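Search this site
Enter keywords
Go

Speaker notes: what a grocer learns from filling in a sustainability questionnaire
Colette Gaillard, Percombe

Opening (slow down, let people find their seats)

Good morning, everyone, and thank you for coming in out of the February rain. I work for Percombe, a family of 20 food shops, and I have spent rather more of my life than I expected filling in forms about how green we are. I'd like to tell you how that went, warts and all, and please do put your hand up if I wander off (I do wander).

Our first score from Brelilico, who rate retailers of our size, put us second from bottom. I remember reading it over a cup of tea and thinking there must be a page missing. The form ran to 139 questions, and we had left a good many of them blank.

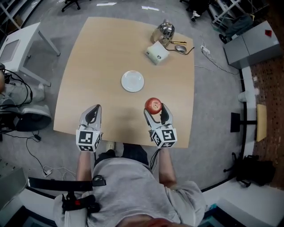
Where the points were hiding

Pause here and ask who has filled in one of these. There are usually a few groans!

A lot of what they asked about we were already doing, we simply hadn't written it down. Our buyers had been visiting growers for years and keeping their notes in their own diaries, bless them. So the first job was a dull one: one shared folder, one person looking after it, and a proper policy on waste that the shop managers had a say in.

The second job was harder, and I don't want to skip over it. Jacquet, our chilled haulier, couldn't give us fuel figures by route, and we had to sit down together for 8 months of patient talking before we had numbers we both trusted. I'm very fond of them now, but there were some long afternoons.

Mention Skorumik here, the software we keep the figures in. Don't get drawn into prices.

If time is short, go straight to the question of whether any of this reaches the shop floor. I think it does, though slowly, and mostly through the managers' monthly meeting.
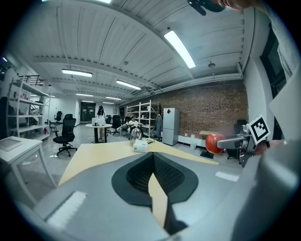
Comments (2)

Capucine Lemaire
Lovely talk, Colette. Did you send the blank answers back with an explanation the second time, or leave them blank again? We're stuck on the packaging section.

Colette Gaillard
Thank you, Capucine! We wrote a line for every one, even if it only said "not yet measured". Packaging took us ages as well, so do drop me a note.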